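Re: [lomadia-energy] Heat pump hot water and the 3 kW question

Hi all,

Catching up on a fortnight of list mail and I see the hot water thread has grown a second head. One of you wrote:

> We got the quote back from Skudus for the shared system. They want to
> put in a 300 litre tank for each pair of units and run it overnight on
> the controlled load tariff. The tank is fine by me but I don't see why
> we'd heat water at 2 a.m. when there are panels on the roof doing
> nothing useful at noon. Am I missing something? Also they mention a
> "boost element" and I'd like to know who pays when that comes on.

You're missing very little. Overnight heating made sense when the cheap power was coal power that had nowhere else to go. Our cheap power now turns up in the middle of the day, and at present we export it to the grid for a sum I can only describe as a gesture. The installers still quote for overnight out of habit, in the way my father still warms up the car.

I rang Skudus and asked whether the timer could be set for 10 a.m. to 3 p.m. Yes, it could. Was there a charge? There was a pause, and then no, there wasn't. So that part is settled, unless anyone has strong feelings about 2 a.m.
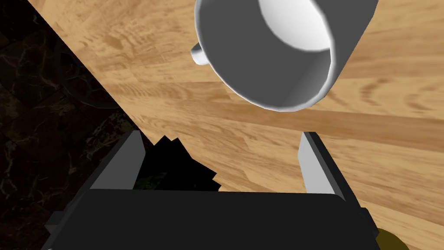 The boost element is the bit of the quote that deserves a second read. It's an ordinary resistive element rated at 3 kW, and it cuts in when the heat pump can't keep up or when somebody leans on the button. Used now and then it does no harm. Left on by mistake, it turns an efficient system into a very large kettle, and I say that with a white mug in view and some affection for kettles. I'd ask for it to be locked out by default, with the override behind a cover in the meter cupboard.

As for who pays: the Manzano Street group had the same system put in last year and split everything evenly, boost included. Their first winter bill came with $576 of boost on it. I'm told the meeting that followed was lively. They now have a sub-meter on each element and a noticeably quieter meeting. The sub-meters cost them $300, installed, and I think we should just put that in from the start.

Two loose ends. The Lunora quote is cheaper but it's for a unit with the compressor on top of the tank, and our cupboards don't have the headroom, so I've stopped reading it. And the rebate form wants the model number of the old heaters, which in my case is under several coats of paint. If yours is legible, please copy it down before the end of March and send it to the list.

I'll ask Skudus for a revised quote with the daytime timer, the lockout and the sub-meters, and forward it when it comes. Going by their last effort, bring a book.

Cheers from Unit 4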